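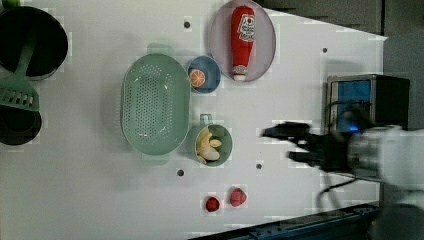

Lodavano Trade-In and Refurbished Phones: Frequently Asked Questions

Trading in your phone

Which phones do you accept?

We take most smartphones sold in the last six years, from any manufacturer, as long as they turn on and hold a charge. Enter the model and storage size in the quote form to see if yours is on the list. Basic phones without a touchscreen are not accepted for credit, but you can send them in for free recycling.

How is my quote worked out?

The quote depends on the model, the storage size and the condition you report. Prices are updated every Sunday night. Once you accept a quote, it is locked for 19 days. If we receive the phone after that, we use the price on the day it arrives.

What counts as a cracked screen?

Any crack or chip in the glass that you can feel with a fingernail, front or back. Light scratches that disappear when the screen is on do not count. A cracked screen protector does not count either – please take it off before you answer the condition questions.

What do I need to do before I send the phone?

Back up anything you want to keep. Sign out of all accounts, turn off the activation lock and do a factory reset. Remove the SIM card and any memory card. We cannot return cards left in a phone, and they are destroyed when the package is opened.

Do I need to include the charger or the box?

No. Send only the phone. Accessories do not change the quote and are not sent back.

What if you find something wrong with it?

You will get an email with a revised offer and photos of the problem. You can accept the new offer or ask for the phone back, and return shipping is free. If you don't reply within ten days, we ship the phone back to the address on your account.

My phone arrived locked. What happens now?

We hold it and send you instructions for removing the lock remotely. This can usually be done from a web browser. The quote stays open while we wait, up to the ten-day limit.

Can I trade in a phone I am still paying for?

Only if your carrier confirms that it can be sold. Phones with an unpaid balance may be blocked later, and we check every serial number before we pay.

Payment

How do I get paid?

You can choose a bank transfer or store credit. Transfers are sent within three business days of inspection. Store credit is added the same day and does not expire.

Is there a limit on how many phones I can send?

A personal account can trade in five phones a year. Businesses with more than that should apply for a Zasow account, our service for company fleets.

Buying a refurbished phone

What do the grades mean?

Grade A phones have no marks visible at arm's length. Grade B phones have light scratches on the frame or glass. Grade C phones have heavier wear, but everything works. The grade covers appearance only – the testing is the same for all three.

How good is the battery?

Every phone we sell has a battery at 85 percent of its original capacity or better. If it measures lower, we replace it before sale. The measured figure is printed on the slip in the box.

Are the phones unlocked?

Yes, all of them. Check with your carrier that the model supports its network bands, especially if the phone was first sold overseas.

How long is the warranty?

Twelve months from delivery. It covers hardware faults, including the battery if it drops below 80 percent. It does not cover drops, liquid or repairs done by someone else. You can add a second year through the Jistano plan at checkout, but not later.

Can I return a phone if I change my mind?

Yes, within 30 days. It must be in the condition you received it and signed out of all accounts. We refund the full price. Orders placed in November can be returned until the end of January.

Do you have a store?

We have one pickup counter, at 400 Kirkegaard Street, open weekdays from 10 a.m. to 6 p.m. You can collect orders and drop off trade-ins there. Inspections are done at our warehouse, so the counter staff cannot give you a final price.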